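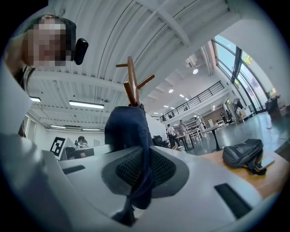

Tema 4. Apuntes de la visita a Unari

Asignatura: Automatización y manipulación. Prof. Qianru Jiang. Visita del 26 de julio.

Nos enseñaron la recogida de demostraciones con pinzas de mano. La tarea: un bolso oscuro y un perchero de madera. Según el folleto de Unari, llevan más de 900 demostraciones de objetos blandos. No consta cuántas se descartaron, y cuando lo pregunté me remitieron a un informe previsto para diciembre.

Puntos para discutir en clase:

1. Quien hace el trabajo es una persona. La pinza registra, la persona decide. Llamarlo «robot que ordena» me parece prematuro.

2. El asa. Un bolso de tela cambia de forma con cada agarre. ¿Qué se aprende de una trayectoria si el asa nunca cae igual?

3. Los marcadores en blanco y negro sirven para localizar la pinza. Pensad qué pasa cuando el propio bolso los tapa.
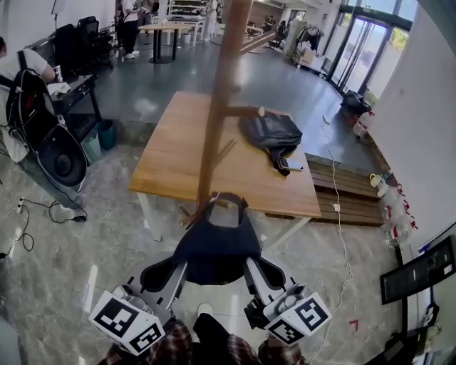 Fig. 2. Bolso sujeto con las dos pinzas, con el asa a la altura de la base del perchero.

4. Generalización. Un perchero, una sala. Qiuyue Jiang (Vendetti) defiende que basta con variar la mesa; no aportó datos.

Entrega: una página, máximo 671 palabras, con un protocolo de prueba que pudiera dejar mal al sistema. Lectura: Meng, cap. 2, hasta la p. 112.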